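Path Rover Gallery: What We're Shopping For

Welcome back to the robot pages! It's budget season again, and this year's list is a proper treat. We've got £3092 left in the equipment pot, and the question is how to spend it so the little rover gets further along the park path. Moushumi Miah has been pricing everything up since February, and Tanvir Barua has a spreadsheet with so many tabs that I've stopped opening it.

We think best with the route in front of us, so have a look at the stretch by the kiosks. 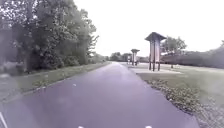
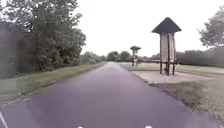
Both pictures: Moushumi Miah / Gredadance path project

I love this bit of the route. Smooth paving, a grass verge on the left, and those dark-roofed kiosks on the right, which make lovely landmarks for planning a run.

First on the list is a second battery pack. Rosuteck have quoted us £500 with the charger included, and the wait is 8 weeks, so that order needs to go in early. Next, a better camera. Brigitta Gasser is very keen on the Lumasus one (so am I!) but we'd like to borrow one before we commit.

Then there's the small stuff: spare tyres, a rain cover, and £67 for a carry case that Arif Ekanayake found. I'd also put something aside for repairs, as last year we left that line blank and had to raid the travel money.

If you've bought a rain cover that fits a small outdoor rover, please tell us which one. Prices go to Moushumi before the end of the month.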